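Workshop > Notebooks > Script desk > Plokach

Tuesday, morning session
Entry by Lorna Mangubat

This site uses cookies to remember your reading preferences. Accept | Manage

Read draft 2 of Plokach straight through before opening anyone's notes. 100 pages on the nose, which makes me suspicious. Somebody has been squeezing margins. I reset it in the standard template and it came out longer, so there goes the "tight" script we were promised.

The logline still says psychological horror. I don't buy it. For most of the first half it's a family drama about selling a house, with a noise in the pipes. Zaidi thinks the slow start builds dread. Maybe. I checked my watch twice before the sister arrived.
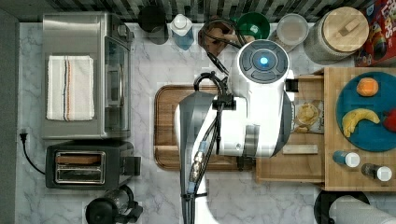
Kitchen sequence

Longest run in one room and the only part I'd fight to keep. The brother makes toast for a person who isn't there and the dialogue lets it go by. Good. Then the writer loses nerve and has him explain it to the sister a page later. Cut the explanation. Cut the dream too, we've all seen that dream.

Tried the sequence aloud with Zaidi reading both women. Plays faster than it looks on paper. The line about the spare key got a laugh, and I don't think it's meant to.

Word count on the kitchen dialogue is 1,151. The sister has 167 of those and she's supposed to be the lead. Stomovgate's coverage calls her "a commanding presence." I'd like to know which draft they read.
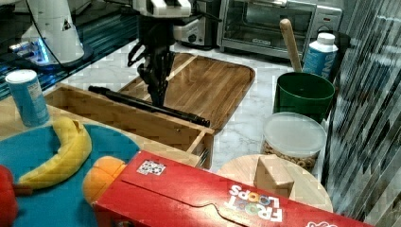
The ending has the same trouble. She finds the cellar door, the brother talks, she listens, fade out. A lead who spends the last scene listening had better have done something earlier, and so far she has signed a form and parked a car.

Sidimine want to send it out in December with a director attached. I'd hold it. Their argument is that a director will fix the middle, and I have heard that about every script with a bad middle.

To do:
- ask the writer what the sister wants in the cellar (one sentence, no themes)
- try the kitchen with the brother's speech gone
- find out who approved the new title page

Zaidi disagrees with most of this and will put his own notes under mine. Still no view from either of us on the dog.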